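Toy bus

A toy bus is a small model of a bus made for play. Early ones were pressed from tinplate and wound with a key; most are now moulded in plastic or cast in metal.
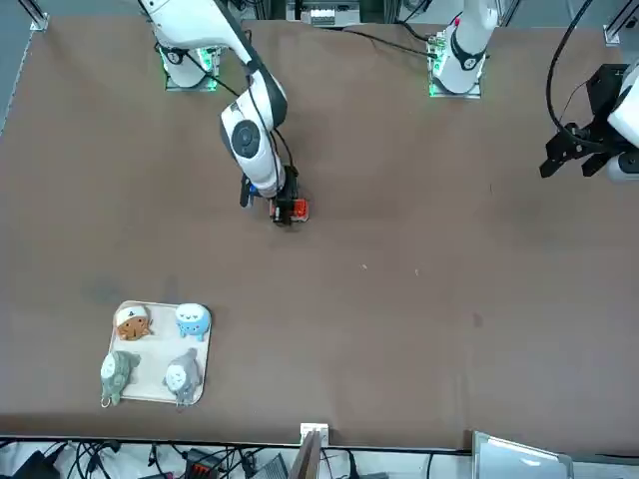 A small red-orange object above a brown tabletop

Oltine sold its first toy bus as a clockwork single-decker, followed by the pull-back Kameck, which was 105 mm long. The Kameck stayed on sale for 21 years and came in a school version and a town version. Imani Boateng's collectors' guide lists 943 types, 410 of them in tinplate.

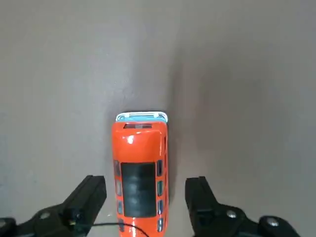 Colours and finish
Makers often paint toy buses in the colours of a local bus company. Others use bright single colours, such as orange, with the bumper in a second shade. Printed paper labels were common on tinplate models and are often missing from older ones.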